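Skunell Robotics Group Newsletter
14 Jul 2022

Hiding one camera during training: first results from Turkora

In the previous newsletter we wrote that our two-armed robot had difficulty when it must pick up things at the border of a table, or things that have already landed on the floor. Several readers asked how this continued. We now have results from the first complete round of tests, and they are better than we expected in spring, although one part remains open.

The difficulty was the following. The robot receives pictures from its wrists and from a higher position. A wrist camera sees the object very well in the last moments before the grasp, but until then it sees mainly the table and the fingers. The higher view shows the whole room, but an arm often stands in front of exactly the place we care about. Our old control model was trained with all views present all the time, and it learned to depend on the higher one almost completely. When an arm covered the object, the hand would slow down, make small movements left and right, and finally close next to the object.

Vendula Havlíček proposed to hide one of the views on purpose during training. The method, which we now call Turkora, chooses a camera and replaces its picture with plain gray for a stretch of the recording. The model must still predict the movement that the human operator made. The hidden stretch starts at a random moment, and its length also changes. In an early version we hid single pictures only. This had no effect, as the model simply continued the movement from the picture before. Only when the stretches became longer did it begin to use the other views.

We trained on almost 18 hours of recorded demonstrations, all made by operators who guide both arms. No new recordings were made for this study. The old model and the new one saw exactly the same material, and the size of the network did not change. We consider this important, because it is easy to improve a robot by adding data and then to praise the method.

The evaluation took place in our rooms in Kollár. The objects were light and cheap: pieces of cardboard, packages, paper, cups. We made 121 runs with the new model. A run was counted as successful when the object was lifted and put in the requested place without any help from a person. By this rule 88 runs were successful. The old model, under the same rule, finished fewer than half of its runs. Eduard Kuruc judged the results from the recordings and did not know which model was working.

The biggest improvement is with objects close to the table border. There the new model lets the wrist view lead earlier, and the arm approaches in one movement. For objects on the floor the improvement is smaller, but the robot now makes fewer repeated attempts.

Flat things are still our weak point. A thin piece of cardboard gives the fingers very little to hold. The model often finds the right position and then closes a bit too high, so that the fingers slide over the top. We looked through the failed runs and this was the most frequent reason. Hiding a camera cannot help here. What is missing is information about contact, and our present model does not receive any.

The second kind of failure was less clear to us. With folded white paper or white cardboard on a light table, the model sometimes goes to the shadow and not to the object. Vendula has repeated a few of these cases with a different position of the lamp and got different behavior, so we suspect the lighting in the demonstrations was too uniform. We don't want to claim more than this yet.

How differently the working area looks from the wrist and from higher up can be understood from these two views:
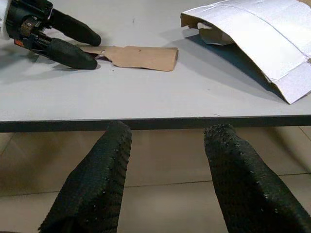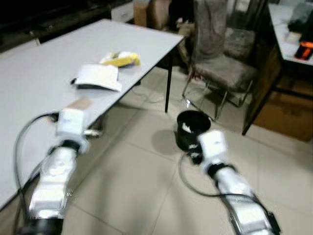 Our partner Stakuritz has asked whether the method can be used on their machines, which carry only one camera. In its present form it cannot, as there must always be another view left when one is hidden. Eduard is trying a variant in which only a part of the picture is covered. His first tests ran on recorded data and not on the robot, so please do not ask him for success rates yet.

The training code has been cleaned up and is in the internal repository under the name of the method. The settings for the length of the hidden stretches are in a separate file. Please do not change them without writing a note, as we lost several days in this way already. Colleagues who want to test the model on their own objects can write to Vendula. It helps if you send her the size and the weight of the object in advance.

The next round of tests is planned for October, when the new finger sensors should be mounted and calibrated. We will repeat the flat objects first.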